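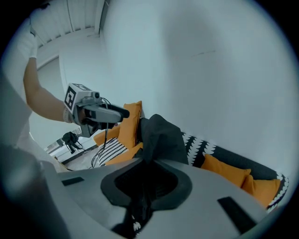
Hugo Tanguy wants to know whether orange cushions on a dark grey sofa are "a bit much", and whether I'd have gone for mustard if I were starting again. No, and no! I love them. Orange wakes a grey sofa up, and mustard next to grey makes me think of a dentist's waiting room. Sorry, Hugo.

I get the same sofa questions over and over, so I've put the answers on one page.

How many cushions is too many?
When you have to move one to sit down, you're close. When guests start stacking them on the floor, you're over. I like mostly one strong colour with a patterned one mixed in, because all plain looks like a showroom and all patterned makes my eyes ache.

Do the cushions have to match the trim?
Not a bit. Black and white trim gets on with nearly anything, especially a bold zigzag sort of edge (scallops too, if you like things softer). What I wouldn't do is put a busy black and white cushion right up against it -- they fight.

Can I add a trim to a sofa I already own?
Yes, if it has a loose cover or a throw you can take off. Measure along the back and down the arms, then add a bit for corners. Mine came to 6 metres and I bought 6 metres, and I was short. Tack it by hand first, sit on it for an evening, and only then get the machine out. Sumaiya Herath wrote in to say she used fabric glue and it held until the first wash. I'd sew.

Where do you get your cushion covers?
Mostly Plonska, in the October sale. The zips are decent and the orange is a proper orange. I've had Bromico ones as well and they're fine, but the colour was pinker than I'd hoped.

Feather or fibre inside?
Feather if you don't mind plumping. I do mind, so half of mine are fibre, and I put those at the ends where people lean. Either way, buy the pad a size up from the cover or the corners go floppy.

Can I wash them?
Covers, yes: inside out, cool wash, zip done up. Wash all the orange ones together even if only one has tea on it, or you'll end up with one paler than its friends. (Ask me how I know.)

Upright or flat?
Upright along the back, with one or two lower down in front. I don't do the karate chop in the top. My sister does, and we've agreed to leave it.

Will you do a page on rugs?
I'm working on it! I've got 70 photos to sort through first, so bear with me.

Last updated 29 August 2026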